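Lists Archive Threads Search Subscribe Log in

Lists > jolura-builders > Archive > Re: Which screwdriver for the small boxes?

From: Bjartur Fogh
To: jolura-builders
Subject: Re: Which screwdriver for the small boxes?
Date: Tuesday, August 25, 2020

> Has anybody moved over to a powered driver for the small grey boxes?
> I have 23 of them on the bench and my wrist is already complaining
> after the first few. I tried my big drill on the lowest clutch
> setting and stripped two lid posts straight away, so that has gone
> back in the cupboard. I was wondering about one of those little stick
> screwdrivers but I don't want something that will chew through
> plastic. Also, do you fit the boards before or after you trim the
> cable entries? The Plomel notes say one thing on page 2 and the
> opposite further on.

Yes, and I wish I'd done it years ago! I closed up 110 of these boxes by hand for the Vashisht order last winter and swore I would never do it again, so your message made me laugh (in sympathy, I promise).

The small stick type is the one you want. Mine's a Bosch GO – the label says 3.6V and 360 a minute with no load, so it's a slow little thing, and slow is lovely when there's a thin plastic post under the screw. There's rubber down both sides of the handle and a ridged collar near the nose. I hold it like a fat pencil, straight up and down, and let the weight of it do most of the pressing.

Start every screw by hand, though. Turn it backwards first until you feel it drop into the old thread, then forwards a turn or so, and only then bring the driver in. If the box has never been opened there's no thread to find, so go gently and stop before the lid looks pinched. I do opposite corners, lightly, and then go round again. I finish the last bit with an ordinary screwdriver and I still haven't lost a post that way.

As for the boards, I lay mine out beside the box before I touch anything, with the green connector blocks all facing the same way. They're narrow tan strips and look much the same from either end when you're tired, so it's worth the extra moment.

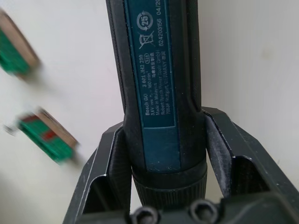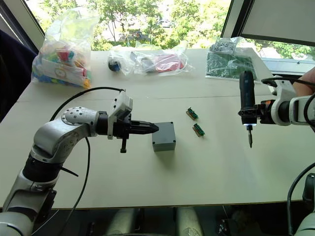
On your trimming question, trim first! I know page 2 says boards first, but that page is left over from the older box with the knock-out holes. If you cut with the boards in place you'll be picking bits of grey plastic out of the connectors all evening. Cut, brush the inside out with a dry paintbrush, dry-fit the cables, then boards, then lid.

A few odds and ends while I'm at it. Get a decent bit that fits the screw head snugly, as a loose one will ruin the heads whatever you drive it with. I buy the screws in bags of 500 and tip a small handful into a jam jar lid so they don't roll off. An offcut of thin foam under the box keeps it from skating about, and it saves the lid from scratches if you like to work with it face down. I've also started leaving a strip of masking tape on each lid with the date it was closed, which has been a big help when one comes back for a new cable.

If your stripped posts aren't completely gone, don't bin those boxes yet. A sliver of plastic cut from a scrap lid and pushed down the hole will often give the screw something to bite on. I've got two on my own shed wall repaired like that and the lids are still tight.

Do let us know how you get on with the 23, and shout if you want the cutting template. I redrew it for the newer box and can send it to the list in September, once I've measured the cable entries again with callipers instead of my school ruler.

All the best,
Bjartur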